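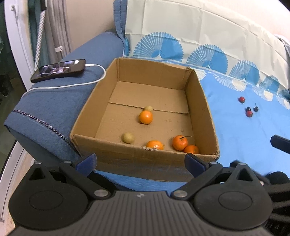

December 27, 2025: the whole Ouellet loop!

I did it. All 15 kilometres, on my own two skis, and I only took them off for the road crossing (everyone takes them off for the road crossing, there's gravel). My legs are humming and I've had three bowls of soup and I want to get this down before I fall asleep in the bath.

Woke at six without an alarm. Minus nine on the porch and not a breath of wind. It had snowed in the night, just enough to cover the ugly brown patches by the shed, and I stood there in my socks being ridiculously happy about it. Porridge with maple syrup, two cups of tea, then the usual half hour of hunting for the other liner glove. It was in my boot. It is always in my boot.

Tahira Virk picked me up at quarter to eight with the heater on full and the Etis wax already out on the dashboard. She swears by the green for cold mornings and puts on thin layers, corking each one till it's smooth, four of them at least. I used to slap on one thick smear like peanut butter and then wonder why I was walking uphill dragging half the forest. We did ours on the tailgate with our fingers going numb and I got mine nearly as shiny as hers.

The first bit from the parking lot is flat and runs beside the creek, and the tracks had been set early so they were perfect, two clean grooves going off between the spruces. I found my glide sooner than I ever have. There's a feeling when the kick bites and you ride on one ski a bit longer than you think you can, and I must have had it for a solid kilometre before I thought about it and fell over sideways. Tahira laughed so hard she had to lean on her poles.

Then the climb. I've been scared of that climb since April, when I tried it on slush, got as far as the second bend and turned back in a sulk. Today I just herringboned up, short steps, looking at the snow a couple of metres ahead and no farther. My glasses fogged. I counted to 100 and started again. At the top there's a sign with the elevation on it, 900 metres, and I patted it like a dog.

We had lunch at the Wimis hut, which now has a proper stove and new benches! Somebody had left kindling split and stacked, so we had a fire going in no time. Cheese sandwiches, squashed, and the last of the shortbread. Tahira brought hot blackcurrant in a Thermos. A whisky jack came down onto the railing and looked at my crusts with enormous interest, and then another one came, and after that we weren't really having lunch so much as being supervised. I could have stayed all afternoon with my boots up near the stove. 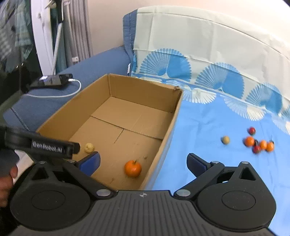

The way down from the hut was the part I'd been rehearsing in my head all week. Weight low, hands forward, snowplow early. The top section is wide and friendly, and then it narrows and swings left above the gully, and that's where I went off last winter and lost a pole basket. I said "hands, hands, hands" out loud the whole way. Got round! Wobbled, got round again, and then it opens up into the meadow and you can stand tall and let them run. I yelled something. I don't think it was a word.

After the meadow it's a long plod home through the plantation, and I'll admit I was tired and a bit cross there. My left heel was rubbing. I should have put tape on it at the hut when Tahira offered and I said no, I'm fine. Write that on your hand, please, for next time: TAPE THE HEEL.

Back at the car by ten past two. The sun was already down on the tops of the trees and the snow had gone that pale blue colour. We sat with the doors open and finished the blackcurrant, lukewarm by then, and Tahira told me the Erkudo trail has been regroomed all the way to the lake. It's longer than Ouellet but there's nothing as steep. She thinks I could manage it by the end of January if I keep going out twice a week. I said yes before she'd finished the sentence.

Things to do tomorrow, when I can move my arms: scrape off the old kick wax, dry the boots (stuffed with newspaper, NOT beside the heater), order a new basket for the spare pole, find my favourite toque. Phone Mum and tell her about the sign at the top. She'll want to know if I wore enough layers, and I did, I even had to take one off.

Heel is a proper blister now, size of a nickel. Bath's nearly full.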